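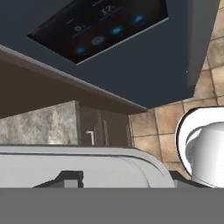 The ship came back to the pier on 14/03/2022, a Monday, with new carpets and a new name. For seven years she had been the Plurach. Now the letters on her side said Serkari, and the paint was so fresh that it looked soft.

Ntombi Baloyi stood at the top of the gangway in her old uniform jacket. The company had promised new jackets, but they were still in a warehouse in another port. Behind her the piano in the atrium was being tuned, the same note again and again. The first guests would come at two.

She had worked on this ship when the dining room was dark red and the old captain ate there every night at table four. In the refit they took the red away and made a bar with glass walls. They called it the Saarinen. She did not hate it. She only walked into it in the mornings and could not find where her old station had been.
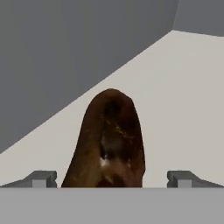 Yolandi Fourie told her that the guests would not care about the name, they would care if the coffee was hot and if somebody remembered their cabin.

"But I care," Ntombi said.

"Then care until two o'clock."

They laughed, and the piano tuner looked up at them with a tired face.

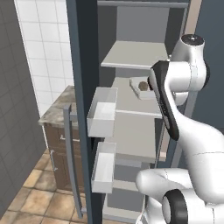
At two the doors opened. An old man with a cane came first, very slowly. He stopped on the new carpet and looked up at the stairs, and then at her.

"Is this not the Plurach?" he asked.

"It is, sir," said Ntombi, and she took his bag.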